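4. Setting up the Cotelent meal log

1. Open Settings and turn off "Smart guess." It claims to estimate portions, and we have yet to see it get soup right.
2. Enter a daily fluid goal in steps of 200 ml.
3. Set the reminder to 60 minutes after each treatment-day meal.

Caution: The log does not detect weight loss from treatment. Call your clinic, whatever the "wellness score" says.

Note: Appetite scores are only as good as your memory, so fill them in the same day. Be wary of color coding, too. Plates in lavender, tan, light blue and green, like the ones in the clear stand, are easy to tell apart, but a color says nothing about how much you ate.

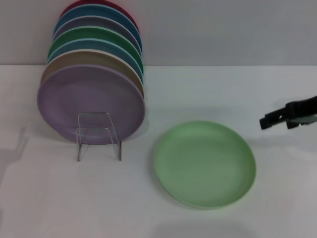
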